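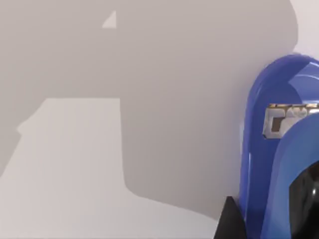
About Clarnier School

Clarnier School is an independent day school for girls and boys aged 4 to 16. It stands on the northern side of Satholm, a short walk from the harbour and the public library, and takes pupils from the town and the villages along the coast road. There are 276 pupils on the roll.

Our history

The school opened in a rented house on Woltero Street with 10 pupils and two teachers. It moved to its present site when the former customs office came up for sale, and the governors have since added a hall, a music wing and the Moon Building, which houses the lower school. The original staircase and the long room on the first floor have been kept, and the long room is still used for morning assembly.

Teaching and learning

Pupils in the lower school are taught by a class teacher for most of the day, with specialist lessons in French, music and physical education. From the age of 11 they are taught by subject staff. All pupils study a second language until they are 14. Homework is set from the second year and is recorded in the pupil's diary, which parents are asked to sign each week.

Reading has a fixed place in the timetable. The first period after lunch is given over to it in every year group, and staff read alongside their classes.

The Head

Han-gyeol Heo was appointed Head after serving as Deputy Head and as Head of Mathematics. The Head teaches one class in each year of the upper school and meets the parents of all new pupils during their first term.

Life outside lessons

Clubs meet after school until half past five. The choir sings at the parish church each winter and the sailing club uses the town slipway from spring onwards. Lunch is cooked on site. Parents whose children have an allergy or follow a particular diet should write to the school office before the start of term.

Admissions and fees

The main point of entry is September, although places sometimes become available during the year. A registration fee of £200 is payable with the application and is not refunded. A limited number of bursaries are awarded according to family income, and applications for these are treated in confidence.

Governance

The school is a charity and is overseen by a board of governors, which meets once a term. Copies of the complaints procedure, the safeguarding policy and the most recent inspection report may be obtained from the school office.

Page last updated 22/12/2024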